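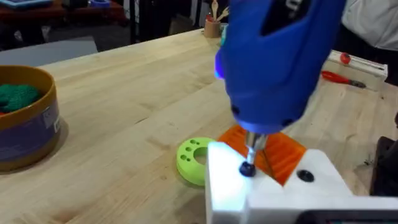
Wrist cam view, bit on the screw in the white corner block.

2 min read

gearhob: Love this cell, but it scared me today! Run 206, arm drives the screw, and the drill just keeps spinning after the stop command. Chewed the head right off – and then the Flanberg controller logged it as a good fastening!

korkfan: Stuck trigger relay. Had the same on my Korkarum build, swapped it, fine for 634 screws so far.

gearhob: Relay clicks off when I bench test it, though. I'm thinking the stop message gets dropped.

millie_bot: Disagree with both of you. Whatever the cause, a software stop isn't enough. Put a hardwired cutoff on the drill supply before the next run, please!

korkfan: Overkill for a hobby drill.

millie_bot: It spins next to a gripper you reach into!

gearhob: OK, sold. E-stop gets wired in tonight, then I'll log 100 dry cycles and post the file. So fun to chase this one.

Comments

tapdrill9: Check torque logging too, mine lied the same way.

oskbench: Following! Which relay, korkfan?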